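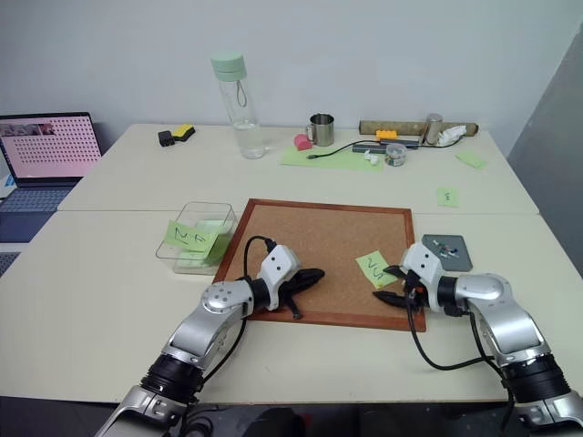 Cork board and green notes, big table.

October 21, 2026

Well, I have finally started on the board! It has been leaning behind the wardrobe since we moved to Mimthorpe and every time I hoovered I said sorry to it. So this morning I cleared the post and the seed catalogues off my own desk and decided that by November I'd have one of these that works, a proper one, with notes I can read from across the room.

The whole idea came from Agnese. She does everything by initials. A couple of letters on a green note, one note per job, and the spares kept in a clear tub so you can see when you're running low. I used to write whole sentences on mine (ring Ronaldo about the gutter, ask if he still has the long ladder, be nice about the dog) and of course I stopped reading them after a day or two. Two letters and a pin, that's all she allows herself. I asked what happens when she forgets what the letters stand for and she said then it can't have been important, which made me laugh but also worried me a bit, because I'd forget the dentist.

Went into town for supplies after lunch. The stationer's had pads of 60 in yellow and pink and a horrible orange, and the green ones were behind the counter, so I had to ask. I bought two pads and a little box of Golau pins. Then I bumped into Ivone outside the baker's and we stood there talking for so long that my bun went soft in the bag. She and Ronaldo are having the kitchen done and she's fed up to the back teeth with it. She says the quote came to 3,176, and that was before anyone had mentioned tiles! I told her to get a cork board. She gave me such a look. 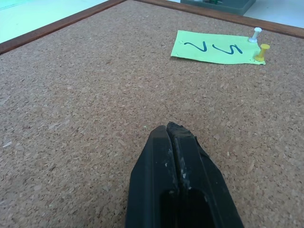
Do the pins go through the writing or the edge of the note?
The edge, where there's nothing written, so you can still read the letters and use the note again another day.

Back home I tried a few of my own. D for dentist, obviously, then G for gutter, then I got carried away and did one for Josué's birthday, which is on the 28th, and one that says BB for buy bulbs. I wrote them with the thin biro first and couldn't make out a thing from the doorway, so I did them all over again with the fat marker and they're much better. My S still looks like a 5. Aparecida rang in the middle of it and I wrote half of what she was telling me on the back of BB, so now that one has her new address on it and I don't dare throw it away.

Haven't decided where to hang it. The hall is the sensible place but there's the draught every time the front door opens, and I can just see all the notes flapping. The kitchen wall gets greasy. It may end up flat on the desk for a while, and I don't mind that, it's quite nice leaning over it with a cup of tea and shifting things about.

Need to find a tub with a lid off, the one the Bilberg biscuits came in would do once it's had a wash. There are about 12 biscuits left in it. I had three while I was thinking it over.

Must ring Ronaldo tomorrow. G is in the top corner now so I've no excuse.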